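Research platforms / Manipulation / Set-up guides

Section 6. Preparing and running the recessed-fitting trials

6.1 Scope

This section covers set-up of the Ener contact method for collecting trials on hanging garments and on recessed fittings. It assumes that the arm has been calibrated as in Section 4 and that the Ruchti logging service is running on the host. The method estimates contact from joint torque and from the head and wrist views together, and is sensitive to small errors in timing between the three. The parameter values given here are those used by Ah-rin Yoo for the July results at the Bosholm site.

6.2 Garment trials

1. Hang the garments before the arm is enabled.
2. Load the profile garment_soft. The torque ceiling in this profile is lower than in the default and must not be raised to shorten a run.
3. Start the recorder and wait for the sync tone.
4. Bring the forearm into the compartment at the approach speed set in the profile. Contact between the forearm and loose cloth is expected and is not a fault.
5. Close the gripper on the cloth and hold for 900 ms before any lift or pull. 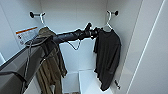 6. Release, withdraw along the same path and stop the recorder.

Note: the estimator treats cloth lying on the forearm as a slow offset and removes it over a window of 3000 ms. If the operator moves the arm again within this window the offset is carried into the next contact and the trial should be marked "B". Trials marked "B" may be kept for training but must be left out of the reported figures.

Caution: do not reach into the compartment to free a hanger while the arm is enabled. Press the stop, wait for the brakes, then free it by hand.

6.3 Recessed fittings

Recessed fittings are harder for the method than cloth. The gripper hides part of its own target from the wrist camera, and bright metal gives false edges. Fix the exposure before the run; automatic exposure shifts when the arm passes a white background and the edge tracker loses lock.

1. Load the profile recess_hard.
2. Set wrist exposure to manual and enter the value found in Section 5.
3. Approach until the upper edge of the gripper covers the lower part of the target in the wrist view.
4. Save one reference still at this point. The estimator uses it as the zero for the run.

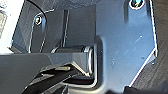

Fig. 6-2. Wrist view, gripper in front of a dark cylinder in its opening.

5. Check the edge overlay against the still. Scratches and specks on a flat plate are sometimes picked up as edges - mask them by hand if the overlay follows them.
6. Advance in single steps until the torque trace leaves its noise band. Do not use continuous motion for the last part of the approach.
7. When contact is reported, hold and log. 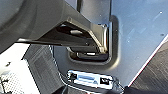 8. Back out in single steps. If the torque trace does not return to its band, the tip may be caught; stop and open the gripper by hand.

Caution: a tip inside a pocket can put a high side load on the fingers with very little torque shown at the joints. Never turn the wrist joint while the tip is inside.

6.4 Checking the data

Run the Lakora checker on each session folder before upload. It reports missing stills, clock drift and trials that were closed early. In the July set 2392 trials were recorded and 807 of these were recessed-fitting trials. Both counts were taken after the checker had removed incomplete files, so they can be compared directly with the totals it prints.

Contact was found later in the recessed trials than in the garment trials. Most of the delay came from step 6 and does not point to a slower estimator. Anyone repeating the work should report step size with the result, as the two cannot be separated afterwards.

If the checker reports drift on the wrist stream only, repeat Section 4.3 and discard the session.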